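# Kitchenette check, Bilcombe building, level 4
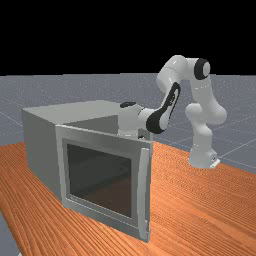

The tenants on this floor reckon the checklist is overkill and that a quick look twice a year would do the same job. I'd believe that if the last quick look had picked up anything at all.

**Electrical**

- [x] Fridge: tag current. Seal grubby but holding.
- [ ] Microwave: tag 1241 is on the register, supposedly tested in November. Couldn't match it to anything. Re-test.
- [x] Kettle: fine.
- [ ] Power board behind the fridge: Loreo say they removed it. Want to see the paperwork.

**Fire**

- [x] Extinguisher: gauge in the green, bracket solid.
- [ ] Fire blanket: pouch on the wall, no blanket in it. Signed off as present last time, which makes me wonder about the rest of that sheet.
- [ ] Exit light: the Hinero report says repaired. It flickers. I wouldn't call that repaired.

**Water and floor**

- [x] Hot tap warning sticker: legible.
- [ ] Cupboard under sink: swollen base, musty smell. "Old damage" according to the Krishnan maintenance log. Maybe. Check again in 18 days.
- [x] Mats: edges flat.

**Score:** 5 passed, 5 open. The previous sheet claimed 9 passes using the same items. No colour codes this time, please, just ticks and comments. Open items stay open until I've seen them fixed.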